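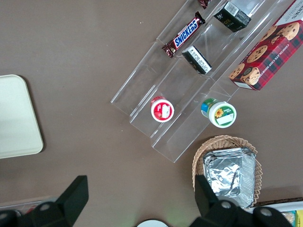 투명 계단식 진열대 위의 스니커즈 초콜릿 바

**받는 사람:** 구내식당 조리·급식 담당자 메일링 리스트
**보낸 사람:** Zainab Ezeani (급식운영실)
**제목:** Re: 동절기 단호박 수프 표준 조리법 개정안 관련 문의

조리·급식 담당자 여러분께

급식운영실입니다. 지난 8월에 배포한 동절기 단호박 수프 표준 조리법 개정안과 관련하여 Vurbridge 지점 Obinna Shehu 조리장께서 아래와 같이 문의하셨습니다. 다른 지점에서도 참고하실 내용이므로 전체 메일로 회신드립니다.

> 10월 5일 토요일, Obinna Shehu 작성:
>
> 수고 많으십니다. Vurbridge 지점입니다.
>
> 개정안대로 두 차례 시험 조리를 하였는데, 두 번 모두 농도가 기존보다 묽게 나왔습니다. 단호박은 껍질을 벗긴 뒤의 무게로 계량하였고, 육수도 표에 적힌 양을 그대로 사용하였습니다. 찹쌀가루를 더 넣어도 되는지, 아니면 끓이는 시간을 늘려야 하는지 확인 부탁드립니다.
>
> 아울러 우유를 넣는 시점이 2쪽과 4쪽에 서로 다르게 적혀 있습니다. 2쪽에는 갈기 전, 4쪽에는 불을 끄기 직전으로 되어 있습니다. 어느 쪽이 맞습니까?
>
> 남은 수프의 냉장 보관 기준도 함께 안내해 주시면 감사하겠습니다.

문의하신 순서대로 답변드립니다.

**1. 농도**

개정안의 육수량은 단호박을 찜기에서 익히는 경우를 기준으로 작성되었습니다. 물에 삶아 익히면 단호박이 수분을 머금어 같은 양의 육수로도 묽어집니다. 삶는 방식을 쓰는 지점에서는 육수를 500ml 줄여 시작하고, 간 뒤에 농도를 보아 가며 보충하시기 바랍니다. 찹쌀가루는 증량하지 않습니다. 시험 조리 당시 Savstead 지점에서 가루를 늘려 보았으나 배식대에서 식으면서 표면이 굳는다는 의견이 있었습니다.

찹쌀가루는 반드시 찬물에 먼저 풀고, 수프가 약하게 끓는 상태에서 저으면서 나누어 넣습니다. 넣은 뒤에는 바닥까지 긁어 가며 7분간 더 끓입니다.

**2. 우유를 넣는 시점**

4쪽의 내용이 맞습니다. 2쪽의 문구는 이전 판의 것이 수정되지 않고 남은 것으로, 편집을 맡은 본 실의 착오입니다. 우유는 간을 맞춘 다음 불을 끄기 직전에 넣고, 그 후에는 끓이지 않습니다. 정정본은 문서번호 3091로 다시 등록하였으니 기존 출력물은 교체하여 주십시오.
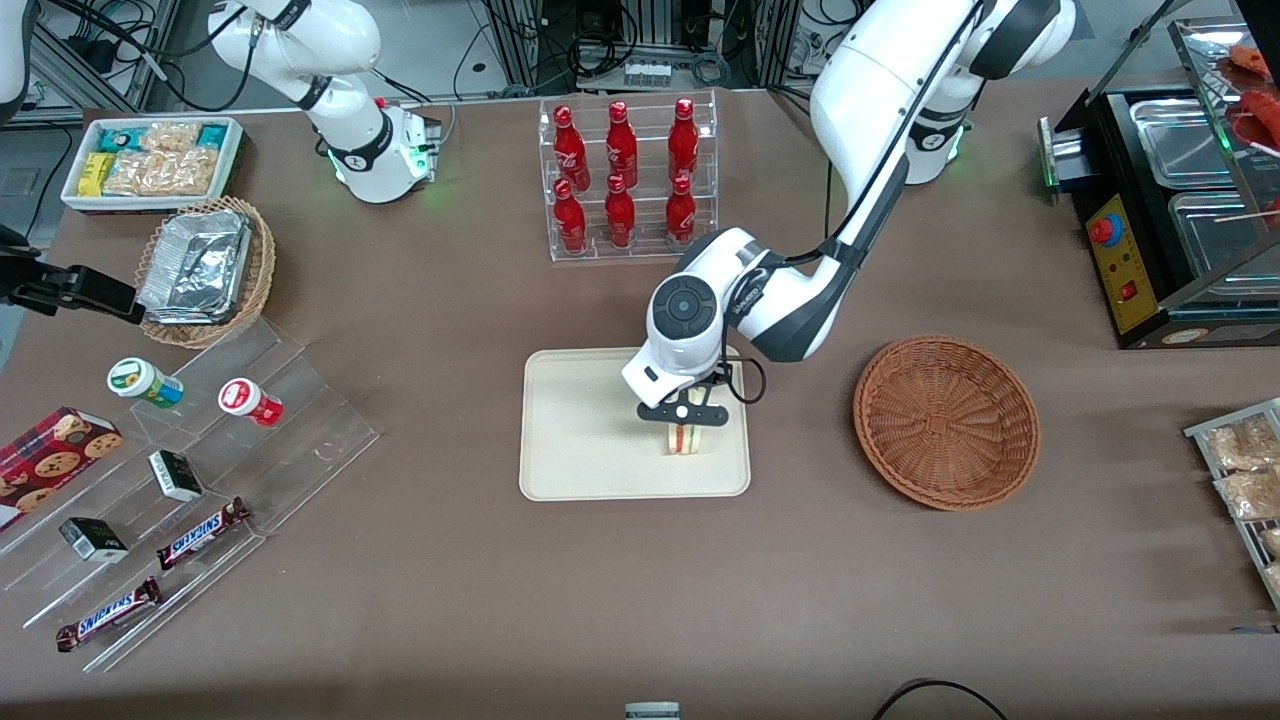 크림색 쟁반과 삼각 샌드위치

**3. 보관**

배식대에 한 번 올린 수프는 보관하지 않고 폐기합니다. 조리솥에 남은 분량에 한하여 얕은 용기에 나누어 담아 신속히 식힌 뒤 냉장하고, 다음 날 점심까지 사용합니다. 용기에는 조리 일시와 담당자 이름을 기재합니다. 우유를 넣기 전에 덜어 둔 분량은 별도로 표시하시기 바랍니다.

**4. 기타 변경 사항**

- 양파는 채 썰어 버터에 볶되 갈색이 나지 않도록 합니다. 색이 나면 수프의 노란빛이 탁해집니다.
- 1인 제공량 표에서 소(小)자 그릇의 열량이 잘못 표기되어 167kcal로 정정하였습니다.
- 고명은 호박씨를 기본으로 합니다. 견과·씨앗류를 제한하는 식단에는 파슬리만 올립니다.
- Primalov 지점의 단호박 대신 늙은호박을 쓰는 방안은 당도 차이가 커서 이번 개정에는 반영하지 않았습니다.

정정본 검토는 Ibrahim Sani 영양사가 담당하였습니다. 시험 조리 결과를 아직 제출하지 않으신 지점은 기존 양식에 농도, 간, 조리 시간을 기재하여 Ibrahim Sani 영양사에게 보내 주시기 바랍니다. 찜기 용량이 부족하여 삶는 방식만 가능한 지점은 비고란에 그 사실을 적어 주십시오.

감사합니다.

Zainab Ezeani 드림
급식운영실 내선 69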